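Why Did the Gripper Let Go?

A true story about a squashed cracker, a dropped block and a very confused computer

Robots are good at lots of things. They can weld cars, vacuum under your bed and count to a million without getting bored. Ask one to pick up a toy and put it in a box, though, and you may want to bring a snack.

In September, a workshop in Skukville was teaching a computer how to tidy a table. The idea was simple. People would pick things up with grippers, which are a bit like salad tongs that went to engineering school. The computer would study how they did it. Then it would try the same thing with a robot arm.

The people did 1,455 pickups. That is a lot of tidying, and more than most of us do in a year, even when asked nicely.

Then the robot arm had its turn. It picked up a block. It carried the block halfway to the box. It opened its fingers and let the block fall on the floor.

It tried a cracker next. The cracker did not fall. The cracker became crumbs.

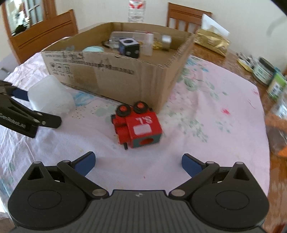
By the Draklow Science Corner
Kids' Pages Editor

What went wrong?

When you pick up an egg, your fingers feel it. They tell your brain, "Careful, egg!" and your brain tells your fingers to go easy. You do this so fast that you never notice. (If you do notice, it is usually because there is egg on your shoe.)

A simple gripper can't feel much. It has to know how far apart its fingers are, and it works out the rest from there. Fingers far apart means it is holding something big, or waiting to. Fingers close together means it is holding something small, or nothing at all.

So the numbers have to be right. And in Skukville, they weren't.

The workshop was using two grippers. Before you start, each one has to be "zeroed." That means you close the fingers all the way and tell the computer, "This is shut." It's the same as checking that a kitchen scale says zero before you pour in the flour.

One gripper had been zeroed. The other had been zeroed with its fingers open a crack. From then on, every number it sent was wrong by the same little bit. The computer believed all of them. Computers are very trusting.

How did they find it?

They looked back through the pickups, one at a time. It took 24 days. Of the 1,455 pickups, 192 had bad numbers in them. The team threw out those 192 and did them over -- every last one. Please think of them the next time you are told to redo a page of math.

Could anybody have been hurt?

Not this time. A toy block on the floor is mostly a problem for bare feet. But a big factory arm with the wrong numbers could drop something heavy or squeeze something it shouldn't. That's why real robot arms have a stop button, usually a large red one, and why people stand back while the arm is moving.

Try it yourself

You need kitchen tongs, a grape and a grown-up who doesn't mind grapes on the floor.

1. Pick up the grape with the tongs. Easy.
2. Now shut your eyes and have the grown-up move the grape a little.
3. Try again, eyes still shut.
4. Find the grape. Look under the fridge.

Word to know

Calibrate (KAL-uh-brate): to check that a tool is measuring correctly, and fix it if it isn't. Zeroing is one kind of calibrating.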